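食品模型教材貸出事業 中間報告(6月まで)

1. 経過

助成金で購入した食品模型の貸出は、Parna地区の公民館と学童で続いています。申請時の計画では、模型を使った買い物ごっこと片付けの時間を設ければ、子どもの野菜や果物への関心が高まるとしていました。半年たった今、この見込みは甘かったと考えています。

貸出は15件、延べ参加者は435人でした。数字は目標に届いています。ただし同じ学童が続けて借りた分も含まれるため、広がりの指標としてはあまり当てになりません。

2. 模型の状態

Hedeo社のセットは200点で、いまのところ廃棄はありません。カタログには「本物と見分けがつかない」とありますが、同意しかねます。バナナは表面がつるりとして光をよく返し、黄色も鮮やかすぎます。軸の先の緑がかった色や、下側の少し濃い橙がかった陰影は悪くありません。大きさの感覚をつかむ用途なら足りるでしょう。

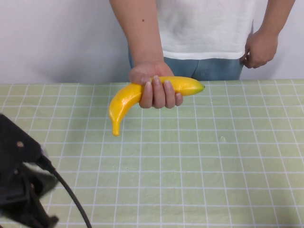 3. 活動の中身

机に並べて選び、最後に箱へ戻すという流れは、どの会場でも成り立ちました。問題はその後です。Lastow会館の職員からは「楽しそうだった」との感想をもらいましたが、食事の選び方が変わったという報告は一件も届いていません。アンケートの設問が「楽しかったですか」に偏っていたのはこちらの落ち度で、後半は設問を差し替えます。

片付けの習慣づけについても、効果があったとはまだ書けません。返却時の箱は、仕切りどおりに収まっているものと、果物と野菜が混ざったものがあり、どちらが子どもの手によるのか確認する方法がありませんでした。

4. 支出

貸出箱の補修材と送料で2385円を使いました。予算内です。送料は会場負担に切り替える案も出ましたが、借り手が減るおそれがあり、見送りました。

5. 後半の予定

Mạc社から追加セットの見積もりが来ています。点数を増やしても上の疑問は解けないので、購入は保留とします。代わりに、模型を使う回と本物の果物を使う回を同じ会場で行い、子どもの発言を記録して比べます。差が出なければ、次年度の継続申請は規模を縮小して提出するつもりです。比較に使う会場はLastow会館を希望しており、日程の返事を待っています。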